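Features > Automation > Interviews

Harpreet Nguyen has heard the pitch many times: grab the arm, move it through the job, and the robot learns. She spent much of the past year at Navwood doing exactly that, and she isn't ready to sell it to anyone.

"People come in and see an arm pick up a circuit board and they're delighted," she said when we spoke in November 2019. "They don't ask who was on the other end of it. It was me. I was driving."

The job her group chose is kitting, which means taking parts out of bins and putting a set of them in a tray. Boards, wire harnesses, small leaded parts. Two arms share the table, and an operator steers both by remote control while the cameras record. So far they have 1,475 recorded runs. I asked if that was a lot.

"It's a lot if you're the one doing them. For the learning side, I couldn't tell you. I've asked. I get a different answer every time."
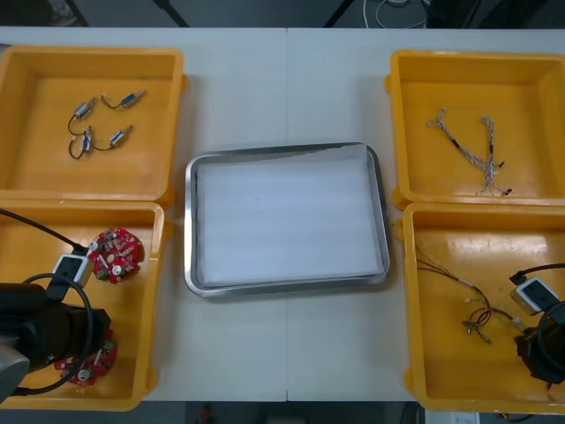
Boards are the easy part, in her view. They are stiff and flat and they stay where you put them. Wires are another matter. "You go for one and three come up. A person shakes their hand a little and the extras fall off. I tried to teach the arm that shake. What it learned was to shake, wires or no wires."

Navwood started out with hand guiding, where the teacher holds the arm itself. Nguyen gave it up in June. Her own hands kept blocking the cameras, and she found she was pushing the gripper in ways its motors couldn't repeat. Remote control fixed that and brought its own trouble, mainly that she can't feel anything. "I crushed a connector and only knew from the sound."

Gornex, which supplies the training software, talks about 200 demonstrations per task. Nguyen laughed at the figure. "Which task? With the bin full or nearly empty? On a good day I can do 30 clean ones before I get sloppy, and the sloppy ones go in too unless I throw them out myself."

Would she put it on a real line?

"For boards, maybe, with somebody standing there. For the wires, ask me next year. I'd still pay a person."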